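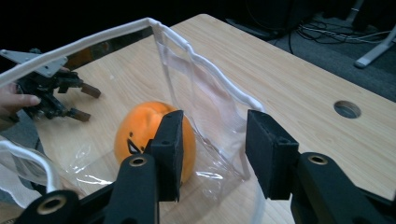

Why did I stop going to the choir in Woststead? I stopped when Mrs. Imhof gave the alto solo to somebody else, and I was too proud to say that it hurt me.

Friday, January 14, 2022

I write this question at the top so that I will not walk around it again. In the fall I told everybody that my work in Ranmont was taking my evenings. It was partly true. But the bus from Ranmont arrives at 5, and the rehearsal begins much later, so a person who wants to come can come.

Today I met Ambros Aigner outside the bakery. He still sings bass, and he still speaks so softly that I must lean toward him. He told me that they have begun a new piece for March, in Latin, with a long slow part for the altos in the middle. There are 20 singers now, and only two are altos. He did not ask me to return. He only said that the middle part sounds thin, and then he talked for a while about his knee.

At home I looked for my old music folder. It was under the winter blankets, with my pencil still inside. On the first page I had written "breathe before the bar, not after," which is what Notburga Imhof told us every week. I tried the first song in the kitchen. My voice was rough on the high notes, but the low ones were there. The neighbor's dog barked, so I closed the window and sang it again from the beginning.

I think that I was angry with her for a thing that is her job. She must choose somebody. It is possible she chose well. I never stayed to hear the concert, so I cannot judge.

I have written her a short letter. The first one had too many explanations and I tore it up. The second one says that I would like to sing with the altos again if there is a chair, and that I do not need a solo. The stamps are in the drawer by the door. I will mail it tomorrow when I go out for bread.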